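Skena Kitchen Surface Stain Records

README for the 4th release

Overview

Skena is a table of stain and etch records for stone and stone-like kitchen surfaces. Each row describes one spot test: a known substance placed on a known surface for a known time, wiped off in a fixed way, and graded by eye and by color meter. The table was put together for people who write care instructions, compare sealers, or want a baseline before running their own tests. It is a flat file with a short companion file of surface descriptions.

The records were compiled and are maintained by Ese Jibrin. Questions about single rows should quote the row identifier in full, including the leading letter.

Files

records.csv holds the spot tests, one per row.
surfaces.csv holds the slabs, one per row, joined to records.csv by slab_id.
substances.csv holds the test substances with the preparation used for each.
grades.txt holds the wording of the grading scale as it was printed on the grading card.
changes.txt lists edits between releases.

All files are UTF-8 with Unix line endings. The decimal mark is a period. Empty cells mean the value was not recorded. A zero is a real zero.

Surfaces

The slabs fall into these groups: marble, granite, quartzite, limestone, soapstone, and engineered quartz. Marble is the largest group by a wide margin and was the reason the work began. Most marble rows come from offcuts supplied by a stone yard, Tomoana, which marked the back of each piece with block and slab numbers. Where the marking had worn off, the block field is empty and the slab is given a letter instead.

Finish is recorded as polished, honed, or leathered. A honed surface that had been rubbed back on site is still entered as honed, with the value "site" in finish_note. Polished slabs were measured for gloss before testing and any piece with visible wear was set aside.

Sealer is recorded by type only (none, solvent-based penetrating, water-based penetrating, topical film). Product names were collected in the first release and removed in the second. Too many slabs had been sealed by a previous owner with something that could not be confirmed, and a name in some rows but not others invited comparisons the data cannot support.

Vein coverage is graded low, medium, or high from the slab as a whole. It is a coarse field. A spot that lands on a vein is flagged separately in on_vein, and that flag should be used in preference to coverage when looking at how staining differs between vein and ground. Iron-bearing veins, which tend to read as yellow, rust, or pink-brown, carry the extra value "warm" in vein_tone. Gray and green veins carry "cool".

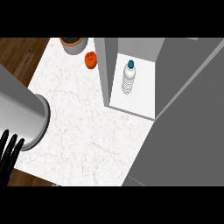 The on_vein flag was set before the substance was applied, with the spot template already taped down. If less than half of the circle covered a vein the flag is "no". No attempt was made to center spots on veins, so flagged rows are fewer than unflagged rows in every group, and there are almost none for engineered quartz.

Substances

Each substance was prepared the same way for every slab. Liquids were applied by pipette and covered with a watch glass. Pastes and solids were pressed into the template opening with a flat spatula. Full preparation notes are in substances.csv; the points below are the ones that have caused questions.

Lemon juice is strained bottled juice from one lot, kept refrigerated and discarded after a week. Fresh juice was tried first and varied too much between fruit.

Coffee is brewed, filtered, and allowed to reach room temperature before use. There are no hot coffee rows. Several users have asked for them, and the answer is that heat and color transfer could not be separated with the equipment on hand.

Turmeric is a paste of ground spice and water, mixed fresh for each slab. It dries at the edge and should be read together with the edge_ring field.

Olive oil rows have two gradings, one after wiping and one after the slab had rested overnight. Oil continues to spread under the surface, and the first grade is often lower than the second. Use grade_final for oil unless the early reading is specifically needed.

Red wine, tomato sauce, vinegar, mustard, and beet juice need no further comment.

Procedure

1. Wash the slab with water and neutral dish soap, rinse, and dry with a lint-free cloth.
2. Leave it for at least 24 hours in the test room.
3. Tape down the template and record gloss and color for each circle.
4. Apply the substance and start the timer.
5. At the end of the contact time, lift the cover and blot. Do not rub.
6. Wipe four times with a damp cloth, turning the cloth each time, then dry.
7. Grade by eye under the lamp, then take gloss and color again.
8. Repeat the readings after the rest period for substances that require it.

Contact times are 4, 30, 100, and 500 minutes. The spacing is uneven on purpose. Acid damage on polished marble is largely decided in the first few minutes, while oil and dye uptake on sealed granite may not register until several hours have gone by. The longest time was chosen to stand for a spill left overnight and found in the morning.

The lamp is a daylight tube fixed to one side, so that etching shows as a dull patch when the slab is viewed from the opposite side. Grading by overhead light was used in the first release. It missed shallow etching on light honed stone, and those rows have been withdrawn.

Fields in records.csv

record_id: letter and number. The letter gives the release in which the row first appeared.
slab_id: joins to surfaces.csv.
substance_id: joins to substances.csv.
contact_min: contact time in minutes.
on_vein: yes or no.
stain_grade: 0 to 5, by eye. 0 is no visible change, 5 is visible from across the room.
etch_grade: 0 to 5, by eye, from the low-angle lamp only.
grade_final: the stain grade after the rest period. Same as stain_grade where no rest applies.
edge_ring: yes or no.
gloss_before, gloss_after: gloss units at 60 degrees. Empty for leathered slabs.
delta_e: color difference between the before and after readings.
room_temp: degrees Celsius at the start of the contact time.
room_rh: relative humidity, percent.
note: free text, usually empty.

Stain and etch are graded apart and should stay apart in any analysis. A stain is color held in or on the stone. An etch is a loss of surface. They call for different repairs, a poultice for the first and repolishing for the second, and a single combined score hides which one a reader would be facing. Vinegar on polished marble commonly gives a stain grade of 0 and an etch grade of 3 or more.

Known problems

Color readings on strongly veined slabs are noisy. The meter aperture is smaller than the spot, and a shift of a few millimeters between the before and after readings can move it from ground to vein. Rows where this was suspected have "reposition" in the note field. They have not been removed.

Sealer age is unknown for around 30 slabs. These are marked in surfaces.csv and are best left out of any comparison between sealer types.

The quartzite group is mixed. At least two pieces sold as quartzite reacted to acid in a way that suggests marble or a calcite-rich stone. The trade name was kept in the group field and the value "acid reactive" was placed in surface_note. Filter on that note before drawing conclusions about quartzite.

Humidity was not logged during May, when the sensor was away for calibration. The cells are empty. The room was heated and closed as usual, and the stain grades from that period do not stand out from their neighbors.

One grader did all the visual grading. This keeps the scale steady within the table but means there is no measure of agreement between people. A second grader was trained for the Prenis subset, described below, and both sets of grades are given there.

Prenis subset

Prenis is a smaller set of 100 spots on honed marble, drawn from the main table and graded twice. It has its own file, prenis.csv, with grade_a and grade_b in place of stain_grade. The spots were picked to cover the full range of the scale, so the average is not representative of honed marble in general. Most disagreements are by one step and fall between grades 1 and 2, where a faint mark on a warm vein is hard to tell from the vein itself.

Reading the files

Any spreadsheet program will open the files. Set slab_id and record_id to text on import, or leading zeros will be lost and the join to surfaces.csv will fail without an error message. Users of the Lusto import script need version 2 or later; the first version reads empty gloss cells as zero.

Suggested checks after loading:

Every slab_id in records.csv is present in surfaces.csv.
No contact_min value falls outside the four listed times.
gloss_before is empty for all leathered slabs.
grade_final is never empty.

Uses that are not supported

The table does not measure cleaning products. Every spot was wiped with water only, and nothing in it shows whether a given mark could later be removed.

It does not rank suppliers or quarries. Slabs came in as they were available, and block numbers are included for tracing a single piece back to its source.

It should not be used to predict how a fitted countertop will behave over years of use. All tests were single exposures on a clean surface, and wear, repeated washing, and resealing are outside its scope.

Corrections

Send corrections with the record_id, the field, the present value, and the proposed value. Changes to grades are made only where the original grading card can be checked. Changes to slab descriptions are made when the slab is still in storage and can be looked at again. Accepted corrections appear in changes.txt with the next release, and withdrawn record identifiers are not reused.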